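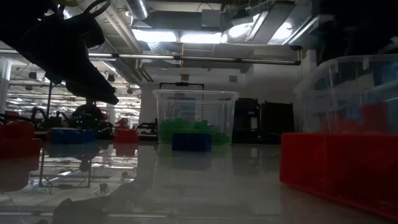
The meeting of the Tullbridge Community Garden and Seed Library was opened at 5 pm on January 16, 2025, in the small hall on Skistov Road. The chair welcomed the members and also the guests from the Hilloten school garden. The minutes of the previous meeting were read and accepted with one correction: the hose was lent to the school and was not given to it. It was agreed that seed packets on the sorting day will be kept in clear plastic bins, of the kind with a thin rim and see-through walls, so that what is inside can be seen from the side without opening anything. The old biscuit tins will be retired after the next swap. One member asked that the tins not be thrown in the garbage, as they are good for nails.

Apologies
Apologies were received from two members who are away and one who has the flu.

Matters arising from the last meeting
The lock on the east gate has been changed. Every plot holder should have the new key by now. Those who have not received it are asked to write to the secretary and not to climb the fence.
The letter to the town about the broken curb was sent. A reply came which says that the matter is with the works department. The secretary will write again in May if nothing is done.
The missing wheelbarrow was found behind the compost bays with a flat tire.

Money report
The balance of the account is $1626. The largest expense since the last meeting was the repair of the water line near plot 9. The bill from the plumber was higher than the quote, and a discussion followed on whether to dispute it. It was decided to pay, with a note asking for an explanation of the second visit.
The application for the neighbourhood grant of $2000 is nearly complete. What is missing is the drawing of the new shed with its measurements. The plot fees will stay the same this year. A proposal to ask a small deposit for the keys was put to a vote and was not carried.

Seed library
The catalogue is still kept in two places, on the cards and in the spreadsheet, and these do not agree with each other. It was proposed to take the cards as the correct version and to copy from them. Carried.
There was a long discussion on the Valcárcel bean. Several members grow it and everybody is content with its flavour, but the seed which was returned last fall gave plants of two different types, one climbing and one short. It is possible that it crossed with another bean, or that two envelopes were mixed. Until this is clear, the Valcárcel bean will not be lent to new borrowers. Members who have older seed at home are asked to bring some of it, with the year written on the envelope.
A reminder was given that squash seed cannot be accepted when several kinds were grown side by side and the flowers were not closed by hand. The member who brought it last year was thanked all the same.

Visit of the Hilloten school garden
The guests explained that their raised beds receive very little sun after the new gym was built. They asked for advice on what to grow in shade. Lettuce, spinach, parsley and mint were suggested, the mint only in a pot. The garden will offer them the use of one half plot for the season, without a fee. The school must provide an adult for each visit. Carried, with one abstention.

Watering schedule
The schedule for the summer was not decided. Some members prefer fixed mornings and others would like to sign up each week. The chair asked that both proposals be put on paper before the next meeting, in a form which can be read in five minutes.

Other business
The colour of the new shed was raised. It was noted that there is not yet a shed.
The kettle in the hall does not switch off by itself and must be watched.
A member offered a quantity of well-rotted horse manure. Accepted, with thanks. It must be unloaded on the side of the lane and not in front of the gate.

The next meeting will be in the same hall. The date will be sent by email after the hall confirms it.
The meeting was closed at 9 pm.

Minutes taken by the secretary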